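Search this blog
Search
January 4, 2018
Posted by Prapai Noiphan

The old creature features, and why I keep going back

I spent most of the holidays under a blanket with the curtains drawn, working my way through a box of monster films my cousin Chalerm Tanasarn left with me when he moved house. He used to run the late shows at the Srisuk, back when the Srisuk still had late shows, and he has the sort of taste you get from seeing everything twice because you were the one who had to lock up afterwards.

The one I'd been waiting for was The Gemthorpe Lodger. I first saw it when I was 13, on a tiny telly at my aunt's, with the sound turned down so low that I had to guess at half of it. I was frightened of her airing cupboard for the whole of that summer! Seeing it again at 39 I can tell you that the lodger himself is mostly a wet coat and a pair of gloves, and that the landlady is much the best thing in it. She has a way of setting down a teacup that made me pull my feet up on to the sofa.

Flaltari was next, and I'm sorry to say I dozed through a good part of the middle — the castle goes on a bit, and so does the count. The last ten minutes are lovely though, all fog and bells, and I wound it back to see them again with a mince pie.

Then there's Clistivum, which Chalerm swears by. I'd always put it off (I think the poster did it, that awful eye) and I needn't have. It's slow and rather sad, and the thing in the cellar only turns up after 53 minutes, by which time I'd grown so fond of the family that I wanted it to leave them alone. I rang him straight afterwards and we talked for 40 minutes about the ending. He thinks the mother knew all along. I don't, and we've agreed to fall out about it properly when he comes to stay in April.
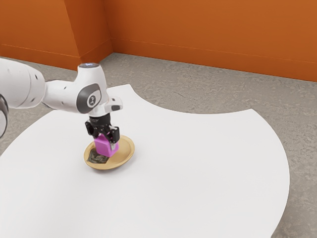
White robot arm, magenta cube, golden plate (computer render)

I've still got the bottom layer of the box to go, including two with no labels on them at all, so I'll report back. If anyone remembers a film with a lighthouse and a very long staircase, do leave me a comment, as it's been bothering me since Boxing Day and Chalerm is no help.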